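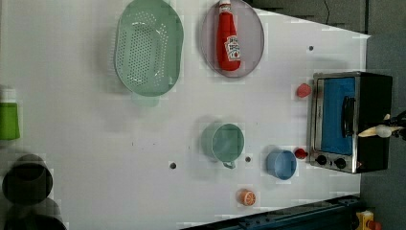
Uncombe Toy Library

Play Materials Assistant, Toy Kitchen Collection (two positions, 50 percent)

The Uncombe Toy Library invites applications for two part-time positions in its Toy Kitchen Collection. Each position is 50 percent of full time. The appointments begin in August and run for two years, with the possibility of renewal subject to funding.

About the collection

The Toy Kitchen Collection lends play food, toy dishes and small pretend appliances to child care centers, kindergartens, family support programs and individual households. It was formed when the library took over the Jääskeläinen loan collection, and it now holds 1284 cataloged pieces. Most of these are everyday things in small sizes: cups with loop handles, bowls, round and oval plates, a colander, slices of fruit, a ketchup bottle, a toaster oven with control knobs on the front.

Pieces are lent in sets. A set is put together around a simple activity such as laying a table, serving breakfast, sorting fruit or putting away the dishes, and the borrower receives a printed list with it. When the set comes back, every piece on the list has to be found, looked over, cleaned and either returned to its place or held for repair. The two assistants will share this work between them, along with the preparation of new sets.

The work is based in the Kudus Room on the ground floor of the library building. The room has sorting tables, a sink, closed shelving and a hatch to the lending desk. Assistants work at the tables for most of the day.

Duties

Checking returned sets against their lists and recording missing or damaged pieces in Tasier, the library's catalog and loan system.

Washing and drying toy dishes, play food and containers according to the cleaning schedule kept in the room.

Inspecting pieces for cracks, sharp edges, peeling labels and parts that have come off. Small parts are of particular concern, and any piece that fails inspection must be taken out of circulation the same day.

Putting together sets for loan, with attention to variety in color and shape. A borrower who asks for a sorting set should be able to tell the cups apart at a glance.

Laying out complete sets on a white tabletop so that borrowers can see what they contain. Plates are set down first, and larger items such as the toaster oven are placed toward the side.

Answering questions from borrowers at the hatch and by telephone.

Assisting at the open play mornings, when families with young children use the sets in the library. Assistants set out the tables before opening, remain present during play and put the pieces away afterward.

Other duties of a similar kind may be assigned.
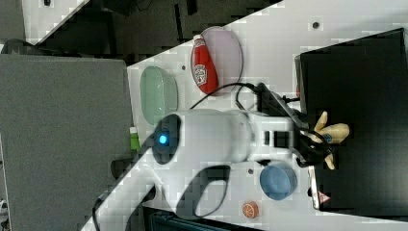 Qualifications

Applicants must have completed high school or the equivalent and must be able to demonstrate careful, orderly work with large numbers of small objects. Experience in a library, a child care setting, a store stockroom or a museum store would be suitable background – other experience will be considered on its merits.

The following are required:

Good written and spoken English.
Basic computer skills. Training in Tasier is given during the first weeks of employment.
The ability to lift and carry packed boxes, with or without reasonable accommodation.
A patient and courteous manner with children and adults.

The following are desirable but not required:

Knowledge of toy safety standards.
Experience in minor repairs, such as regluing or replacing labels.
A second language spoken by families in the Uncombe area.

A background check will be carried out before any appointment is confirmed.

Hours and conditions

One position covers mornings and the other covers afternoons, with a short overlap at noon for handing over unfinished sets. Please state in your application which position you prefer, or whether you would accept either. The morning position includes the open play sessions. Occasional evening work is required during the annual inventory, and this time is compensated by equal time off.

Salary is paid according to the library's support staff scale and depends on previous experience. Both positions carry paid vacation and sick leave in proportion to hours worked. Aprons and gloves are supplied.

How to apply

Applications should consist of a letter of no more than one page, a resume and the contact details of a person who can speak to the applicant's work. In the letter, please describe an occasion on which you were responsible for keeping a collection, a stockroom or a shared space in order, and how you went about it.

Materials may be sent by mail or handed in at the lending desk, marked "Toy Kitchen Collection." Selected applicants will be invited to an interview in the Kudus Room, which includes a short practical exercise: a mixed table of play food and dishes is to be sorted into sets from printed lists. No preparation is needed for the exercise.

The Uncombe Toy Library is an equal opportunity employer. Applicants who need an accommodation during the interview or the practical exercise are asked to mention it in their letter. Application materials will not be returned.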